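The bus to Zorkton leaves at 6 in the morning, so I was already tired when we arrived at the open day of the Dhanial mill. My friend Shabnam Kiani had told me to wear flat shoes and bring a cardigan, and she was right about both. The weaving hall is warm but the storage rooms are very cold, and you go from one to the other many times.

The tour was led by Daithí Keane, who has worked there for 21 years. He speaks fast and the looms are loud, so I lost maybe a third of what he explained. What I understood well was the part about the yarn. It comes in on cones, and before weaving it gets a thin coat of starch so it does not break. The smell in that room is a little like boiled rice. I liked it, Shabnam did not.

In the weaving hall we got yellow ear plugs and had to stay behind a painted line. There are 167 looms in the building, but in November only one side of the hall was running. A woman was walking up and down between the machines, and when one stopped she found the broken thread and tied it in a few seconds. I tried this knot later at the visitors' table and I could not do it even slowly.

After the lunch (soup, bread, very sweet tea) there was a talk called Remodel, about changing old clothes so they fit again. This was the part I came for. The speaker said to look first at the waistband and the seams, to see if there is extra cloth inside, and only then decide what to cut. She also said to wash a garment before you alter it - I have made this mistake with a skirt, which became too short after the first wash.

At the end they gave us a printed sheet with the steps, and I have started with trousers.

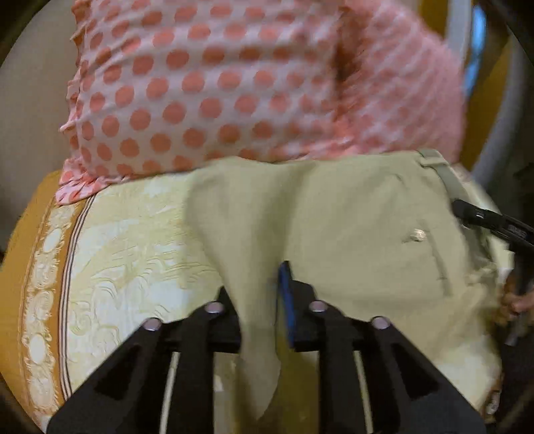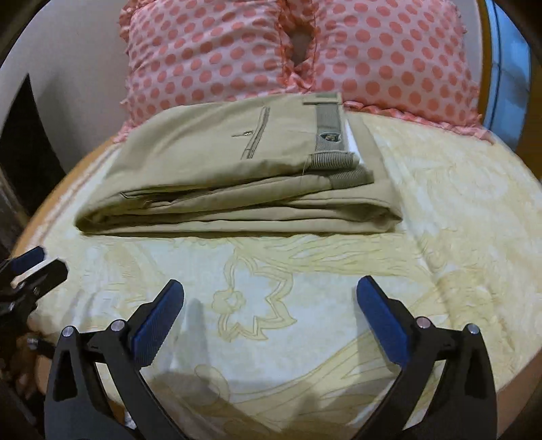
The sheet says to open the center back seam first, and to use a small seam ripper, not scissors. I bought one in the mill shop, together with two spools of thread of the Flerkance brand. The shop is small and the line was long, so go there before the talk if you can. They accept cards, but the remnants bin outside is cash only. I found a nice piece of gray flannel there, enough for a cushion.

The return bus was late and we waited outside the gate in the wind. Next time I would take the later tour, at 2, because people in that group told us they could ask more questions. Shabnam wants to go again in spring, when they open the dye house.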